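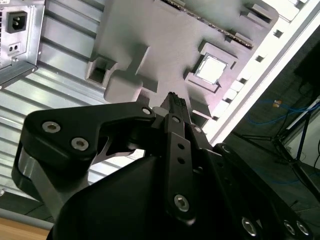 2023-10-23
Bench two, Barutthorpe workshop

Carried on with the open case today, mostly to settle the argument about the connectors. Gion Prantl is still of the opinion that the fault Veronika logged in April was a board fault. I am still of the opinion that it was a plug that hadn't been pushed home, and that we swapped a good board for another good board and felt clever.

Connector work first, while the side was off and everything was in reach. The small black ribbed one is the one I care about. It goes on near the processor socket and it is an awkward little thing to put on straight: you come at it at an angle, it touches down on one edge, and it feels as if it has gone in when it has only sat on top. I tried it with the case leaning over and again with it flat on the mat. Leaning is easier on the wrist and the neck. Whether it is easier on the pins I wouldn't like to say.

Zdislava's note on the whiteboard says "press until it clicks". I have never heard this one click. I asked Benedito and he says it does, faintly, if the extractor is off. Turned the extractor off. No click. He says I have bad ears. Possibly, but an instruction that depends on whose ears are doing the job isn't much of an instruction. What I did find useful was running a fingernail along the housing afterwards. If one end stands higher than the other, take it off and start again. Don't lean on the high end, that's how you bend things.

Then the life rating. The supplier's sheet (Celetti, the photocopied one in the blue folder, page with the coffee ring) gives 1,000 matings for this style of connector. Jussara has a newer sheet from Oei for what they call the equivalent part and it says 2,000. Same shape, same ribs, to my eye the same moulding. So either one of them tested it properly and the other guessed, or both guessed. Neither sheet says what counted as a failure. I'd want to know that before I put either number in the Ustport write-up, and I have said so to Jussara, who would like the bigger number in because it looks better. I said leave the line blank until somebody has an answer in writing.

For what it's worth we are nowhere near either figure on our bench parts. The tally sheet on the cupboard door is no help as it has two different sets of handwriting and one of them restarts from zero halfway down.

Power supply: mains lead out before anything else gets touched, and I mean out of the inlet and laid on the bench where people can see it. The switch on the wall strip doesn't count. Found it still in when I came back from lunch, wall switch off. Gion says he was only looking. Put a strip of yellow tape over the inlet for the afternoon, which stopped the looking.

Case: the frame rail on the open side is getting in the way more than I expected, and I skinned a knuckle on it. Veronika suggested taking the rail off for the duration. Against. It is probably holding the thing square, and if we take it off the board mounting might shift a hair and then we'll be arguing about that as well. Stuck foam along the edge for now. Ugly, works so far, ask me again in a week.

Tried the foam wedge Benedito cut for propping the case. Fine while you're gentle. As soon as I pushed on the board side the whole thing crept towards me across the mat. He blames the mat. I think the wedge wants to be wider at the bottom and I have drawn on it in pencil where I'd cut.

Still open:
Get Celetti and Oei to say what "failure" means on their sheets (Jussara)
New wedge, wider foot (Benedito)
Start the tally again on a clean sheet, one person's handwriting, mine if need be
Dig out the board we pulled in April and test it on the bench with the plug seated properly. Gion to be present so we don't have to do it twice.
Rub out "press until it clicks", ask Zdislava first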